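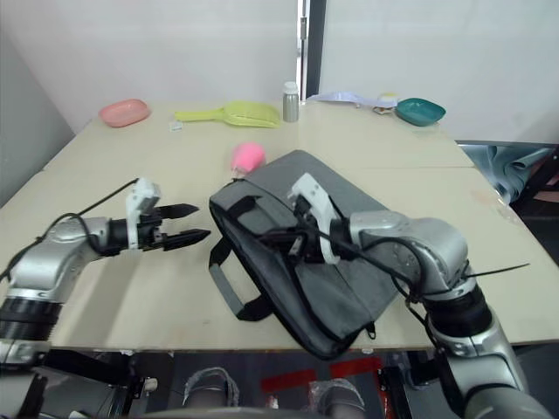
Bag station, walk-round checklist, June
Site: Sernavau packing room
Filled in by: Kvido Tóth
Copy to: Thaddäus Haslinger

1. Arms clear of each other over the table
OK. One gripper down on the gray bag, the other open and pointing at it. Fine at this speed. Ask me again when Grukance turns the speed up, as they keep promising.

2. Cables
Comment. Loops around the gripper on the right arm, and a long one sticking out past the elbow. I would not let a person work next to a lead like that. Tie back.

3. Straps and loose ends
Comment. The carry strap hangs off the side of the bag toward the front edge of the table. We tell new staff to tuck straps in first. Is that in the program? No answer yet.

4. Tabletop
OK. Seam between the two panels is faint. Keep checking it by hand.

5. Items along the back edge
Comment. Bowls, green scoop, small bottle with a white cap, crumpled plastic bag. Decide which of these belong to the job and clear the rest.

6. Floor markers
Red strips present at the base. Staff were told 2 different things about where to stand. Pick one and put it in writing.

7. Stop button drill
Not done on the late shift. Repeat before sign-off.

8. Workload
The sales sheet says 80 bags an hour and "lighter duties." The 12 people on this line now do the refills, the jams and the paperwork, and 3 of them have asked me which part got lighter. I passed that on.

Result: conditional. Items 2, 3 and 6 open. Recheck at the Stöcker line after lunch.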